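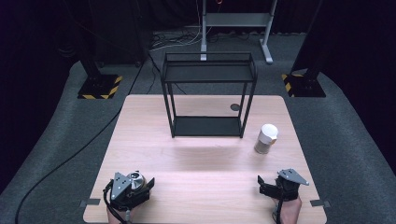
Robots for Kids: Our Trip to the Ellbridge Open Day

How does a robot learn to pick up a cup? We went to find out. Big dark curtains, cables on the carpet, one bright table. Very quiet at first, then not, there were 32 of us!

First, people do the job. They hold a gripper in each hand. A gripper is a robot's hand, it opens and shuts like a beak. The camera on it saves what the gripper sees.

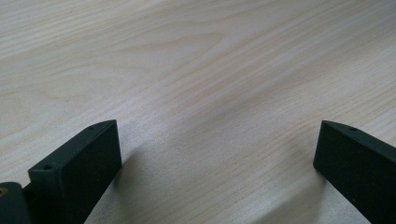 HOW IT GRABS

Two black fingers. No thumb! They squeeze from both sides. Squeeze too hard and things can brake, too soft and they slip. We got 2 tries each, mine slipped.

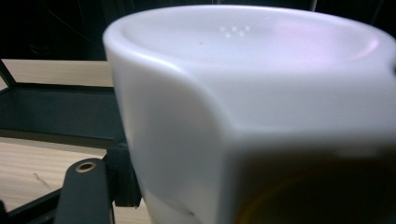

Then a computer looks at lots and lots of tries and a robot copys them. Cups are tricky becuase they are smooth and round. Next open day is in March, at Fosthorpe. Ages 4 to 16, bring a grown-up.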